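3.2 Knitted garments

Knitwear was treated as a separate class from woven shirts and bed linen. A woven shirt keeps a crease once it is pressed flat by hand; a knitted sweater does not, and its outline after folding depends on the thickness of the yarn, the ribbing at cuff and hem, and the surface on which it is laid. The Sterbridge inventory lists 2,269 household textiles, of which 1,921 are woven and the remainder knitted or felted. From the knitted group we selected 58 items for the folding study.

All folding was done on beds. Tables were considered, but Engelbrecht's household survey found that most respondents sorted and folded their clean clothes in the bedroom, and a made bed offers a soft, slightly yielding surface that a table does not. Bedding was left as it was in each home, printed or plain.

We describe the state of a garment by three terms. A garment is suspended when part of it is held clear of the surface and its shape is set mainly by its own weight and the points at which it is held. It is laid when it rests on the surface without a recognisable outline. It is folded when it rests on the surface with an outline that can be approximated by four sides, whether or not those sides are parallel. The third definition is deliberately loose — a strict rectangle would have excluded nearly all of the heavier sweaters.

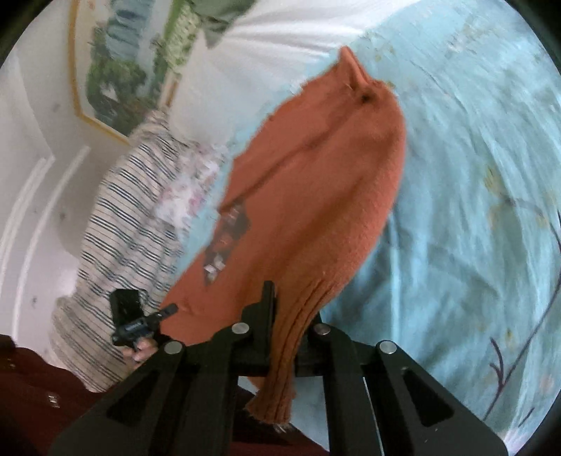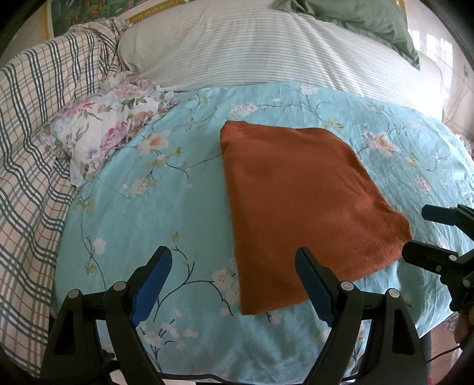

Figure 4. Rust-orange knitwear at the bed. First picture: sweater held up, ribbed cuff hanging. Second picture: folded state on light blue floral bedding, with ribbed trim at one corner.

Ribbed sections were recorded separately. Rib contracts across its width and tends to draw the adjoining plain knit inwards, so that a fold placed close to a cuff comes out rounded and one placed further away lies flatter. Coders were asked to note the position of any visible rib relative to the nearest corner, and to leave the field blank where the rib was enclosed within the fold. Agreement on this item was lower than on overall outline — a result we return to in Section 5.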